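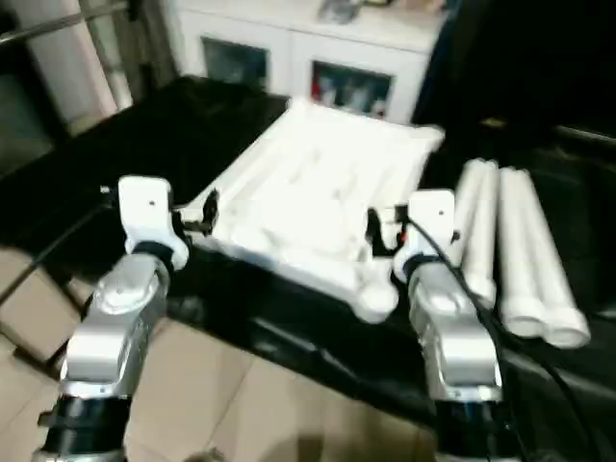

How to Write and Seal Your Own Wedding Place Cards

Place cards are one of the easier pieces of wedding stationery to make at home. You need a steady hand, a free evening or two and a final guest list. If the list isn't final yet, wait. Rewriting cards is slower than writing them.

What you need

Flat or folded card stock, cut to 2 inches by 3.5 inches
A fine-tip pigment pen and one spare
Pencil, ruler and a soft white eraser
Scrap paper
Sealing wax and a stamp, if you want a seal in the corner

For a wedding with 100 guests, cut or buy 5 extra cards for every table you plan to seat. That covers spelling mistakes and the plus-one who turns up on the list in the last week.

Step 1: Get the names in order

Type the names in a spreadsheet, one per row, with the table number beside each. Sort by table, then by last name. Decide now if you want first names only or full names. First names look friendlier, but two guests called Anna at the same table will need a last initial.

Ask both families to check the spelling. Do this in writing, so you have something to look back at.

Step 2: Practice the longest name

Find the longest name on the list and write it on scrap paper at the size you have in mind. If it fits on a card with a little space at each end, everything else will fit too. If it doesn't, make your letters smaller for the whole set. One small card among large ones stands out.

Step 3: Rule the cards

Draw one light pencil line across each card, just below the middle. On folded cards, measure from the fold and leave the back panel blank.

Step 4: Write in batches

Write one table at a time and leave the cards flat for ten minutes before you touch them. Cotton paper takes longer - we give Grornar cotton card a full hour. Glossy stock smears easily and is best left to a printer.

Erase the pencil lines the next day. Rub in one direction, away from the ink.

Step 5: Add the seal

Make the wax seals separately on baking parchment and stick them on with adhesive dots. Poured straight onto the card, wax can make thin stock curl. Rest the stamp on an ice pack between seals and wipe it dry before each one. Leave it in the wax until the edge turns dull, then lift straight up.

Step 6: Pack by table

Stack each table's cards in seating order, wrap a strip of paper around them and write the table number on the strip. Put the blank spares and the pen in the same box. Hand the box to whoever is setting the tables, along with a printed seating plan.

Last updated 22 July 2021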